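4.2 Set-down surfaces and the placement of keys

The living room accounts for most of the set-down surfaces recorded in the Fallau sample. Across the 35 households we logged 122 horizontal surfaces on which at least one small portable item was resting at the time of the visit. Surfaces were entered on the Skultley sheet, a one-page form that asks for height class, accessible edge, and the kinds of items present, and does not ask for a full inventory. An earlier version required every item to be listed and was dropped after the pilot visits, when two coders working in the same room failed to agree on what counted as a single item (a bundle of pens, a bowl with coins in it, a stack of mail).

We distinguish three surface types. A display surface holds items that are arranged and seldom handled: figurines, trophies, framed pictures, cups kept for ceremonial use. A working surface holds items picked up and put back over the course of a day, such as remote controls, tissues, tape, and wallets. A transit surface holds items that are waiting to go somewhere else. The types describe use, and one piece of furniture can belong to more than one of them. Low television consoles were the most frequent mixed case. Their depth invites a back row of display items against the wall, and the strip left over in front is taken up by whatever is in daily use. Meinecke's term for this strip, the "front margin," is adopted here, although we apply it to any surface with a closed back and not to shelving alone.

Keys were treated separately. They are small, needed at predictable times, and easily lost in a front margin that is already full. Respondents were asked where keys are put down on entering the home and where they are kept overnight. In many homes the two answers differed, and the first place was often one that no respondent would have named as storage: a chair seat, a stool, the lid of a washing machine. Detlef Mühlbauer, who coded the Fallau visits, proposed recording these as transit surfaces even when no other item was present, and the rule was applied retroactively to the whole sample.

Figure 4 shows one living room in which all three types occur within a short distance of each other. The display and working functions are combined on the console (Figures 4a and 4d), with character figures toward the back and remote controls farther along. The glass-topped cabinet beside it is closer to a pure display surface, with small red cups at the front; the red envelope and brown paper packet were coded as transit items. The stool (Figure 4b) carries keys only. The hooks in Figure 4c are fixed to an upright board with a marble pattern, one with a bunch of keys on it and one free.
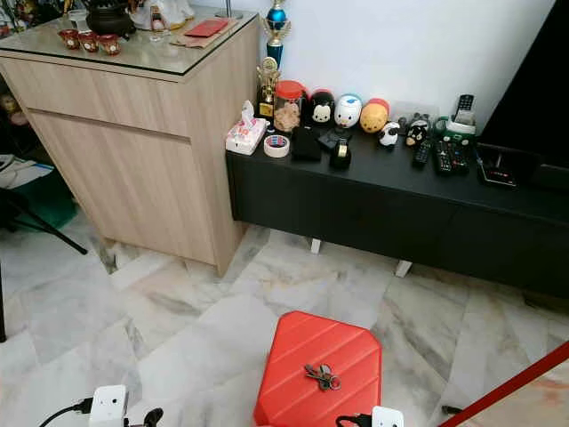
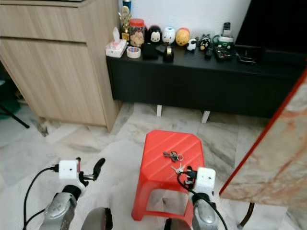
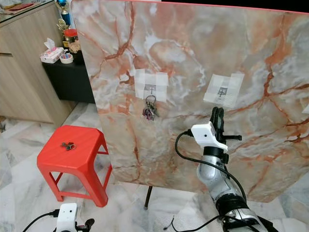
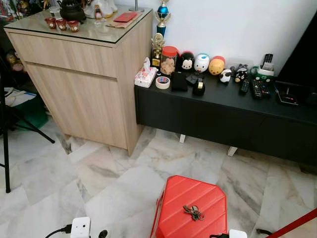 Figure 4. Set-down surfaces in one living room. (a) Cabinet and television console. (b) Red plastic stool with keys; cabinet and console behind. (c) Board with two adhesive-mounted hooks; stool to the left. (d) Cabinet and console.

Vertical storage was less common than we had expected from the Travetti interviews, in which hooks were the solution most often named as desirable. Where hooks were installed, they were usually near the entrance and above shoulder height. Adhesive mounting predominated in rented homes. Respondents gave two reasons for this, the wish to avoid drilling and uncertainty about where the hook ought to be, and the second was mentioned more often than the first. Several had moved a hook at least once before leaving it in its present position.

The diary component covered December and was completed by 30 of the households. It yielded 278 entries in which a key could not be found at the moment it was needed. The entries do not support a comparison of search times, as the starting point of a search was reported in too many different ways. They do record where the key was eventually located. Crowded working surfaces appear repeatedly, typically with the key behind or beneath another item. Transit surfaces appear less often than their share of overnight placements would suggest. We are cautious about this result. A stool with nothing on it except keys is easily searched at a glance, but it is also moved, sat on, and cleared when visitors come, and a key displaced in that way would be entered in the diary under its final location.

Two coding problems remain. The first concerns bunches. A household that keeps all of its keys on one ring generates one placement, while a household with single loose keys generates several, and the sheet treats these as equivalent. We considered weighting by ring and decided against it, given that respondents themselves spoke of "the keys" in both cases. The second concerns free hooks. An unoccupied hook may indicate that its keys are out of the house, that they have been put down elsewhere, or that the hook was mounted as a spare. A visit cannot separate these conditions, and free hooks were therefore entered as capacity only — they play no part in the placement counts reported in Section 4.3.

Surface height was retained as a control. Seats and stools fall in the lowest class together with most consoles, so that height by itself does not separate transit surfaces from mixed ones.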